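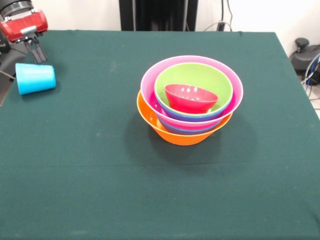 重ねると必ずどこかで引っかかって斜めになるので、もう全部ばらばらに棚へ突っ込んでいます、とコメントをくださったオーネックさん。わかります、わたしも長いことそうでした！ 色つきのプラスチックボウルって、買うときは楽しいのに、しまう段になると急に場所を取るんですよね。

というわけで今回は、うちでやっているボウルの重ね方としまい方を書いてみます。用意するのは、ボウルと乾いた布巾、あとは下に敷く厚手の布だけ。わたしは手芸店で見つけたフェルトっぽい緑の布をテーブルに広げてやっています（1742円。ちょっと奮発しました）。

まず、洗ったボウルの水気をしっかり拭きます。内側だけ拭いて満足しがちなんですが、大事なのは外側と底の裏。ここが濡れたまま重ねると、次に使うときぴったりくっついて抜けなくて、朝の6時台に台所で格闘することになります。わたしは拭いたあと、伏せて40分ほど置いておきます。
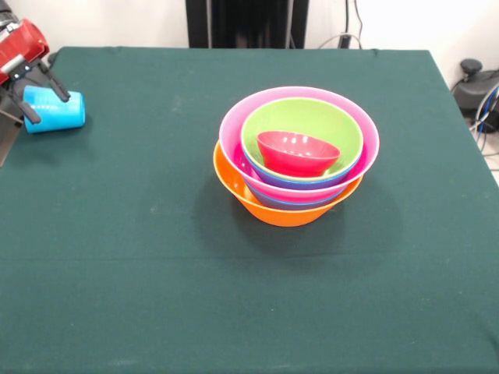 文・セシリア・ナーテイ（台所のしまいかた帖）

次は並べる順番。口の広さだけで決めると失敗します。うちのピンクのボウルは下に来るオレンジより口が広くて、最初は「これが一番下でしょ」と思っていました。でも、ボウルは口の広さと深さと底の大きさがばらばらなので、一度仮に重ねてみるのが早いです。

わたしの場合は、どっしり置けるオレンジを土台にして、ピンク、黄緑、いちばん小さい赤を最後にのせます。青いのは間に入ります。上から押し込まないでくださいね。そっと置いて、手を離して、ぐらつかなければそれでよし！ 少し傾くくらいは気にしません。

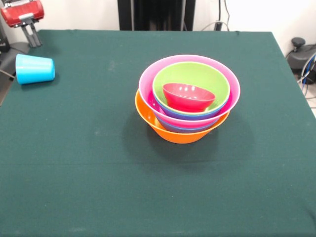 オレンジの土台から、てっぺんの小さな赤まで。

それでもぐらぐらするときは、一度全部出して、下から順にやり直します。途中の一個だけ引き抜いて直そうとすると、上のボウルが転がって床まで行きます（経験者です）。底にラベルの糊が残っていて引っかかることもあるので、そこも指で触って確かめてみてください。

抜けなくなってしまったら、外側のボウルをぬるま湯に少しつけて、内側に冷たい水を入れ、左右にゆっくり回します。お湯は熱すぎると変形が心配なので、手を入れて気持ちいいくらいで。フォークでこじるのは、ふちに傷がつくのでやめました。
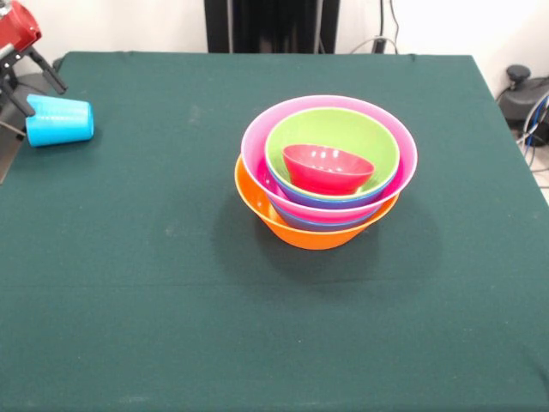

カテゴリー：食器・コップの収納

コップはどうするの？という話も少しだけ。水色のプラスチックのコップも、前はボウルのてっぺんに入れていたんです。でも背が高くなって棚板につかえるし、出すたびにコップをどかすのが面倒で、今は別の場所にしています。横に寝かせると転がるので、浅いかごに伏せて入れるのがわたしは好きです。

棚に入れる前には、いちばん高いところを定規で測っておくと安心です。うちの棚は内側の高さが200ミリ。ぎりぎりだと手が入らないので、出し入れする分の余裕も見ておきます。

よく使う小さいボウルは上、パン生地をこねる大きいのは下。10月に棚の中を入れ替えてからはずっとこの順番です。次回は、行方不明になりがちな保存容器のふたの立て方を書きますね。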